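Sunday, December 15, 2024
by the night-shift tinkerer

Came in on a weekend again, which I swore in August I would stop doing. But the Skovitex fingers finally showed up on Friday and I couldn't leave them sitting in their little foam tray until tomorrow, could I? So in I went with a thermos and half a coffee cake.

The plan was simple — run the black parallel gripper on the left arm through the same bin routine I gave the Rosar one last week, then swap fingertips and do it all over again. I did 128 picks with the Rosar before I got sick of it, and it dropped 13, nearly all of them the knobby little brown things. Those are the ones I care about, of course. Anybody can pick up a block!

I spent the first hour just on the approach. I like bringing the wrist in level over the blue bin, fingers open, and stopping there a second before it tips down. The Fustberg controller hates that pause for some reason. It wants to blend the moves together, and if I let it, the fingers come in at a slant and I lose sight of what I'm doing. Turned the blending down until it quit arguing.

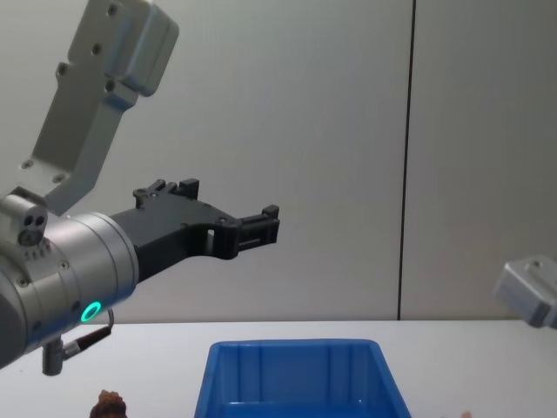 Then the cable. The one under the wrist has been bugging me since I changed the mount, and I'm still not happy with where it hangs. I want a right-angle plug down there before I try anything deep in the bin. Wrote it on the list, under the other cable thing I wrote on the list in November.

Anyway, numbers. I got through 59 picks with the stock pads and it dropped four, so it's a bit better than the Rosar but not by the mile the Aranda catalog had me expecting. Closing is nice and quiet though, and I love how it lets go — no sticking, no little hop. The Skovitex fingers I only got to try for a few minutes. They're grippier for sure, maybe too grippy, and one of the screws is a size I don't own. Naturally.

Home by six, back hurts, coffee cake gone. Tomorrow I'll hunt for that screw and do the other 69 so the two runs match.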